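Wording on a wooden toy box, what would you put?
Forum: Home & Family > Makes and Mends

pevileck_pete
31 Mar 2021
Evening all. I've got a toy box on the go for my niece's little lad and I'm stuck on the lettering. The box is done bar the oil, lid's on, soft-close stay is in (a pig to fit, never again). What I can't settle is what to put on the front. His mum says his name. I say names are a bad idea when there might be a second one along by January and then there's a row. My other half says leave it plain. I quite fancy having TOYS across the front in proper capitals, spaced out a bit, like old alphabet blocks. 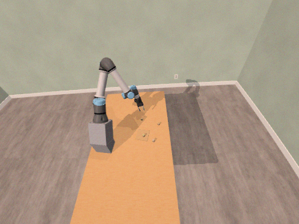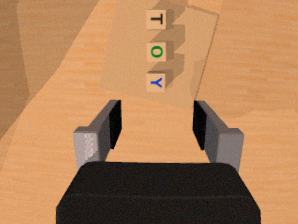
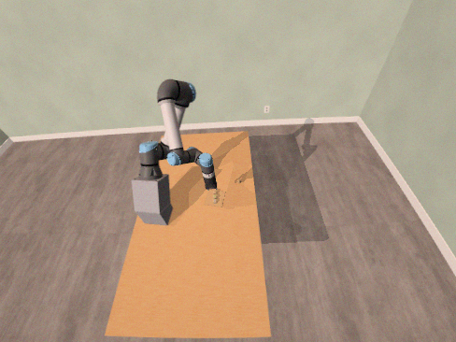
Anyway, I've got 129 mm of flat panel between the two hand holes, and I can't decide if the letters should be cut in or stuck on. I've got a router but my freehand is terrible. What would you lot do?

kanyarat_o
Put his name on it! Children love seeing their name on things. My brother and I had one each and mine is still at the foot of my bed with blankets in it. If it had said TOYS I reckon it would have gone to the tip years ago.

Grurnura
Disagree with kanyarat, sorry. I had a name box and my younger sister got it after me, and she spent her whole childhood with somebody else's name on her things. She still brings it up at Christmas. Go with TOYS, or go with nothing.

kanyarat_o
Well yes but that's what a second box is for :)

pevileck_pete
You're not the one who'd be making it, Kanyarat!

BraulioA
Whatever you put, don't stick them on. I glued letters to a bookcase for my daughter and she had the first one off inside a week. By the summer it was just dents and glue. Cut them in. Clamp a straight edge top and bottom, use a small straight bit, take it in shallow passes and square the corners with a chisel. The S is the only one that'll give you grief. Print it out big, stick the paper down and follow the line slowly.

Jhun E
129 mm for four letters is tight if you want them spaced like blocks. Even with 5 mm gaps and nothing at the ends you're down to 28 and a half each, and I wouldn't want it running right up to the hand holes. Could you put it on the lid instead?

pevileck_pete
Lid's no good, Jhun, he'll be sitting on it. I did wonder about dropping them below the hand holes where there's the full width to play with. Looks a bit low on paper though.

Citlali
Low is fine, he's low! Mine is two and everything above her chin may as well be on the moon.

I'd paint it, personally. I did a blanket box with a stencil and a stubby brush, hardly any paint on it, two thin coats, and it's lasted really well. And you can sand it back if there's a new baby and a family argument.

BraulioA
Painted letters on oiled wood though? Which order are you doing that in?

Citlali
Paint first, leave it a good few days, then oil over the lot. I know it's meant to be wrong. It's been fine.

BraulioA
I'd want to see that in ten years. Paint over oil peels, oil over paint goes yellow, in my experience anyway. If you must paint it, use a clear water-based varnish on the whole thing and forget the oil.

Citlali
Mine hasn't gone yellow. It's cream paint, so maybe I wouldn't notice, fair enough.

Grurnura
Slightly off topic but have you put a gap under the lid for fingers? And some air holes? My nephew used to climb in ours and pull it shut behind him.

pevileck_pete
Hand holes go right through both front and sides, and there's a cut-out along the front edge so the lid can't close flush. Good shout though, I hadn't thought of him getting in it. He will definitely get in it.

kanyarat_o
What about his initial, just one big letter? Then a brother or sister might even share it.

pevileck_pete
He's a Q. I'm not joking. I don't fancy their chances.

Jhun E
Ha! TOYS it is then.

pevileck_pete
Right, below the hand holes, full width, cut in with the router and no paint. I'm going to practise the S on an offcut tomorrow. Braulio, what size bit did you use?

BraulioA
4 mm. Buy two, you'll snap one.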